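Review: Mamon, a two-arm tidy-up method you can run in simulation

Posted 02/09/2020

I've been playing with Mamon for most of July, and I finally have enough runs to say something useful. It's a learning method for two-armed robots, written up by Farzana Gunawardena, and the idea is pretty simple: you show the robot a few sorting demos in a simulator, and it works out its own variations from there. I came to it from Jiden, which I liked but which took forever to train.

Setup was easy! The sample room loads with both arms hanging over the table, a black tray with compartments, and a bunch of small stuff spread out to the left and in front of it.

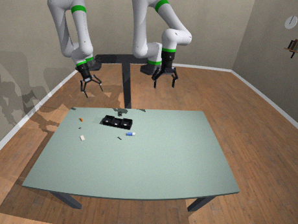 How it did

I gave it 233 attempts on the default task and it finished about 4 out of five, which beats anything I got from Jiden on the same computer. Flat things were the weak spot. The arms would line up nicely and then hover, as if they couldn't decide how low to go (I must have watched that happen for an entire evening).

The wrist view is what helped me sort that out.

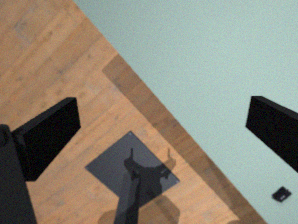 My guess is that shadows are part of the trouble. I turned the lighting randomization up, retrained for 23 hours, and the hovering mostly went away – though it did get a bit slower at everything else. I also tried the Sarkar add-on for smoother motion and took it right back out.

The manual is thin, and the section on camera settings sends you to a page that doesn't exist. Still, I'm keeping Mamon installed, and I'll be trying it on the drawer task next.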